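Apprendre à un robot à ouvrir un mini-four : la téléopération pas à pas

Par Quyên Mạc, le 25/11/25 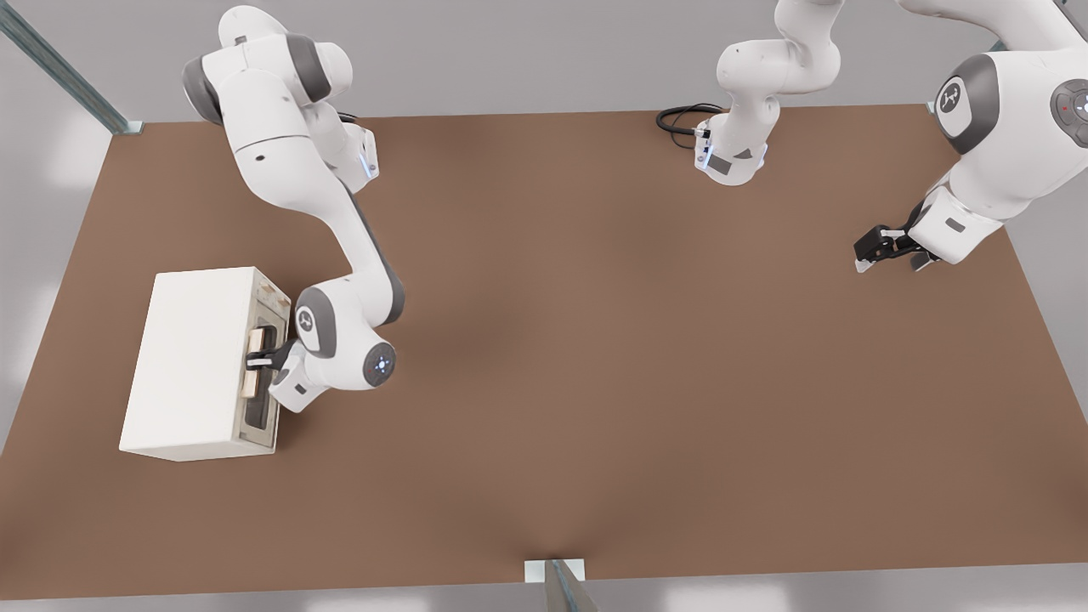
On me demande souvent par où commencer quand on veut montrer une tâche à un robot sans écrire de trajectoire. Ma réponse ne change pas : une porte ! Une porte oblige à saisir, à tirer en arc de cercle et à lâcher au bon moment. Tout ce qui rend la démonstration passionnante (et un peu agaçante au début) tient dans ce geste.

Ce qu'il vous faut

Un simulateur avec deux bras, un four à porte articulée et une paire de bras maîtres. Chez Carkar, nous pilotons avec Flenimov, notre petit logiciel maison, mais n'importe quel outil qui enregistre les angles des articulations et l'ouverture des pinces conviendra.

1. Choisir la position de repos

Placez les deux bras maîtres dans la même pose que les bras simulés avant d'activer le suivi. Si l'écart est trop grand, le bras simulé saute d'un coup vers sa cible et vous pouvez jeter l'essai. Enregistrez cette pose, elle resservira à chaque épisode.

2. Approcher la poignée

Avancez pince ouverte, les doigts de part et d'autre de la poignée. Ralentissez sur les derniers centimètres. Thoa Lục, avec qui j'ai monté le jeu de données Kanthorpe en octobre, fait une courte pause avant de fermer : l'instant du contact devient très facile à retrouver dans les courbes. J'ai adopté l'habitude tout de suite.

3. Tirer en suivant l'arc

C'est le moment que je préfère ! Ne tirez pas droit vers vous. La poignée tourne autour des charnières, et votre poignet doit tourner avec elle -- sinon les doigts glissent, ou bien la porte se met à vibrer. Faites quelques essais à vide, sans enregistrer, jusqu'à ce que le geste vienne tout seul.

4. Et l'autre bras ?

Gardez-le au-dessus de la table, pince dégagée, et ne le bougez pas. Un bras inactif qui tremblote parce que votre main fatigue, le modèle l'apprendra aussi. Dans Flenimov, la touche V verrouille un côté.

5. Relâcher et couper

Ouvrez la pince, reculez franchement, revenez à la pose de repos, puis arrêtez l'enregistrement. Nos épisodes durent en général 17 secondes, soit nettement moins que mes premiers, qui étaient pleins d'hésitations.

Combien de démonstrations ?

Pour Kanthorpe, nous en avons enregistré 840 et gardé 800. Une première politique entraînée sur 400 épisodes ouvrait déjà la porte, mais elle ratait la prise dès qu'on tournait un peu le four. Variez donc l'orientation de l'appareil dès le premier jour, même si c'est tentant de tout laisser en place.

Prochaine étape : poser un objet à l'intérieur avec le second bras, dans l'environnement Cao. Les réglages de départ sont déjà dans le dossier partagé.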